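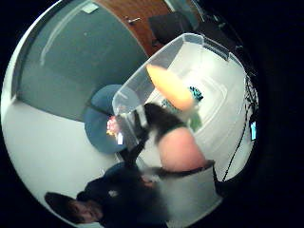
4.2 Containment labels for transparent bins

Brarkis assigns each object in a view one of four containment states: inside, outside, on the rim, or undecided. For opaque bins the state follows from the instance masks alone. An object whose mask is enclosed by the mask of the opening is inside, and any other object is outside. Clear plastic breaks this rule, as an object can be seen through a side wall, through the opening, or through both at once.

Figure 4 contains most of the conditions that the rule handles badly. The orange and teal objects are in the upper interior of the bin, while the green object is partly hidden behind the wall, so its mask is small and takes on the tone of the plastic. The pale floor and wall of the room also show through the sides. A depth estimate taken over the bin region mixes three surfaces: the near wall, the interior, and the room behind. In early versions of the pipeline we used a single depth value per mask, and the planner received bins that were either solid blocks or absent.

We replaced the single value with a two-layer representation. The first layer holds the container shell, fitted from the rim and the visible corner edges only. The second layer holds everything that is seen through the shell. Pixels inside the shell outline are not given to the shell unless they lie on an edge, a ridge, or a frosted area. The containment test is then run in shell coordinates. Each second-layer mask is back-projected along its viewing ray, and the object is called inside if the ray segment allowed by its estimated size falls between the near and far walls. If the segment crosses either wall, the state is undecided, and Mornik, the planning module, does not schedule a grasp on that object until another view settles it.

4.3 Masking of hands, cords, and bystanders

The lens is strongly curved and takes in much of the room. The view may contain the operator's hand and forearm, cords, furniture, and other people, at any orientation. In Figure 4 a second person is at the lower left, upside down relative to the bin. A detector trained on upright people missed most cases of this kind. We run the person detector on the circular image at a fixed set of rotations and merge the outputs before the masks are passed on. Face regions are blurred in the stored copy, and the planner only sees the mask.

Gloves needed a separate class. With the stock hand segmenter, a black glove in front of a clear bin was labeled as a dark object on or in the container, and the containment test then placed it inside the shell. We annotated 1,063 frames with a glove class and a strap class, treating the wrist straps and the bare forearm as one connected operator region. Thin cords are handled differently. They are too narrow for the segmenter at our working resolution, so a line filter marks them and the marked pixels are dropped from shell fitting. Before this step, a cord lying across the front edge of a bin could be picked up as the edge itself and tilt the fitted shell.

Annotation was done in Kandpal, our in-house labeling tool, under a guide written by Sarita Ahuja and revised once after the first pass. Percy Urrego re-labeled 70 of the frames without access to the first labels. Most disagreements concerned where the frosted rim ends and the clear wall begins. The revised guide assigns the whole rim, including its raised ridges, to the shell.

4.4 Interface to the planner

The output of Brarkis is a list of shells, each with its contents, and a set of free-space cells. Operator and bystander regions are sent as keep-out volumes with no containment state. Small objects beside a hand are kept when their mask does not touch the operator region for more than half of its border. The pink and red object at the gloved fingertips in Figure 4 is close to this limit, and its state changes with small shifts in the glove mask. We chose to report such objects as undecided and accept the extra view.

Two failure cases remain. The first is reflected light on a smooth bin floor, which can remove part of a pale object from the second layer. The second is a wall pressed out of shape by the hand. The shell model is rigid and has no term for bending, and a test on thin-walled bins from the Rultwood set gave fitted corners that moved between frames while the bin stayed in place. Section 5 reports results with and without the thin-walled bins.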